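October, after supper

Spent most of today on the playroom shelves, which I have been promising to do since we got back from Prevville, and my knees know all about it. I started with the bottom shelf, thinking an hour would do it. Ha! By lunch I had the whole lot out on the rug and couldn't reach the door without stepping on a puzzle piece.

The pretend food is the worst of it. There's the big tub from the Javidport rummage sale, the one I paid too much for, and then all the bits that came before it, and none of it matches and all of it gets played with. I tried sorting by type (bread with bread, fruit with fruit) and gave up when I got to a thing that could be a dumpling or could be a seashell. So now it's sorted by size and I don't care. Small stuff in the shoebox, big stuff in the tub, lid on, done.

I did get strict about the dishes. Anything cracked went in the trash, even the little yellow teapot – I felt awful for a good ten minutes. The cups and plates that are left are the soft colors I've always liked best, the teal and the purple, and they all fit in one basket now with room to spare. I want a second basket for the stuffed animals, but the nice ones at MacKinnon were $129 for a set of 3, and I'm sorry, for that money they should come with somebody to put the toys away. Will look in Plaltonton next time I'm over there.

Before the last of it went on the shelf there was a tea party, of course. A mug, a plate, something sweet to eat and the pink fellow with the big teeth, who had lain down before the food came around.
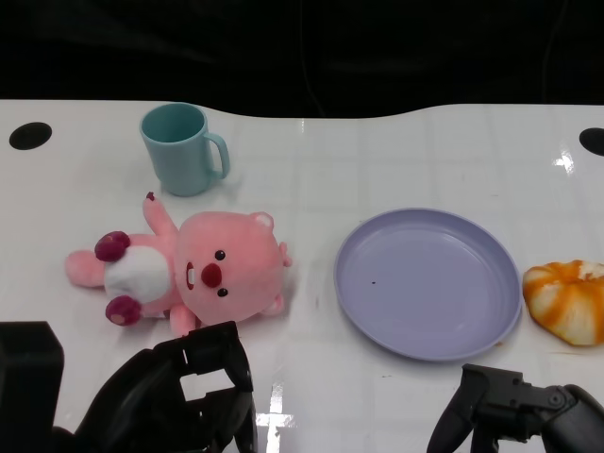
The lavender plate, both times.
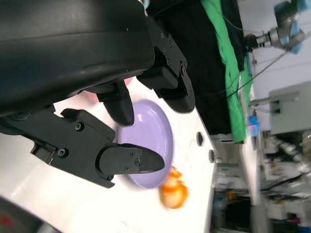
I'm keeping him out of the bag for the thrift store, by the way. He was on the maybe pile this morning and I moved him off it twice without really deciding to. The gray rabbit can go, and the two bears with the scratchy fur, and that musical thing that only plays half its song.

Still to do: the dress-up box, the crayons (I'm scared of the crayons) and the top shelf, where I'm pretty sure there's a jigsaw of around 700 pieces that we never opened. Also need felt pads for the legs of the low bench, it's scraping the floor something terrible.

Back hurts. Made toast for supper and ate it standing up – going to run a bath now, and the dress-up box can wait until I feel like looking at it.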